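**Unit 3: Setting up a pretend kitchen corner**
Early Childhood Practice, Harries campus. Notes by Ottilie Mayrhofer. Bring these to the Saturday workshop.

Last week covered block play. Today is the pretend kitchen: what goes in it, how it is laid out, and how to tell when it needs changing.

## Choosing the pieces

Most centres buy too much at once. The Suvside centre had a catalogue of 271 toy kitchen pieces when we started working with them, and the children used the same handful every day. The full refit, shelving and flooring included, came to $3,520. Very little of that was toys.

Sort what you have into groups before you put anything out:

- **Appliances** (stove, kettle, toaster, iron). These set the theme. One of each is plenty.
- **Vessels** (pots, pans, bowls, cups). Children carry things in them, so check the handles every month.
- **Utensils.** Long ones get waved about. Put them at the front where you can see them go.
- **Food.** Fruit and veg in plain colours. Cut pieces and halves are good for matching.
- **Trays.** A tray gives a child a place to collect a meal and bring it to someone.

## Layout

Keep appliances to the back and food within reach. Leave an open patch in the middle for the "cooking". A dark, plain surface helps younger children pick out pale cups and bowls. Colour matters less than contrast.

Food can start out already in a pan or on a tray. A half-made meal is an invitation, and a shy child will often finish one before they'll start one.

## Language to listen for

Write down what children say at the kitchen, word for word, with the time beside it. Look for naming ("lemon"), requests ("pass the pan") and roles ("I'm the mum, you're the customer"). Don't correct a child who calls the kettle a teapot. Use the right word yourself in your next sentence.

## For the workshop

Group the toys you can make out under the five headings. Then choose one piece to take away and write two lines on what play would be lost.

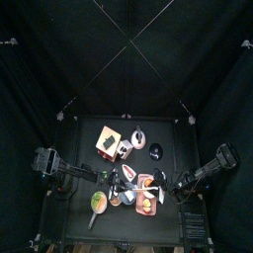
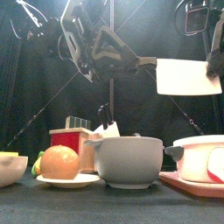
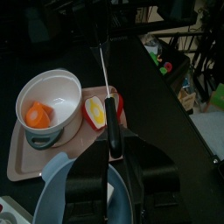 Golshifteh Bakhtiari disagreed with the layout advice when these notes first went round. In her room the stove went in the middle, children stood on all sides of it, and there was less pushing. She would also leave the iron out of the kitchen altogether and start a laundry corner with it. Try it both ways on placement and record which one you kept.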